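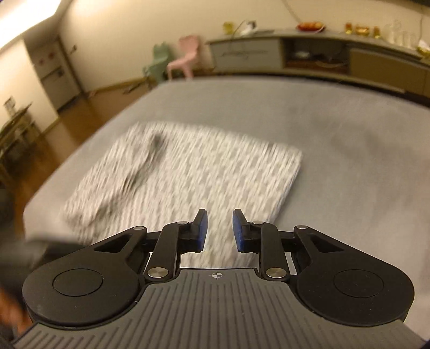

Reviewed by Luana Bezerra
Feb 20, 2022

Itska hand-held gripper kit, version with blue pads

I bought the Itska as a flat kit from Wallard and built it on the kitchen table over two evenings. The price was £202, plus £34 for the spare pads and pins. It is meant for people who are putting together a home robot arm and want to try the jaws by hand first. I'm building an arm to fold washing, so most of my testing has been on the bed with cotton.

Assembly is mostly the linkage. The arms go on in pairs and the pivot pins press through from the top. Two of mine were tight and I eased the holes with a round file. Do the left side completely before starting the right, whatever the leaflet says. The leaflet also shows an older body without the grooves, so the screw lengths on page three are wrong. So-ying Yuen at the Rostside workshop gave me the right ones.

The jaws run parallel for most of their travel and lean in a little at the tips. For fabric I like that. A folded edge on a plain sheet is easy to pick up if you come in low and straight. A single layer is harder, and thin pillowcases slip unless the pads are clean. I wipe them with a damp cloth every few goes.

The small crosshair on the body is more useful than I expected. I line it up with the near edge of the cloth and close.

Weight is the main complaint. The two round housings put everything out to the sides, and my wrist was sore after 80 picks. Hartmut Ruppert built the same kit and added a strap, and I will probably copy him.

The Tang kit is cheaper and lighter, but its pads are glued on and can't be changed. I would still buy the Itska for cloth. For hard parts, either will do.

Four out of five. Spare pins should be in the box.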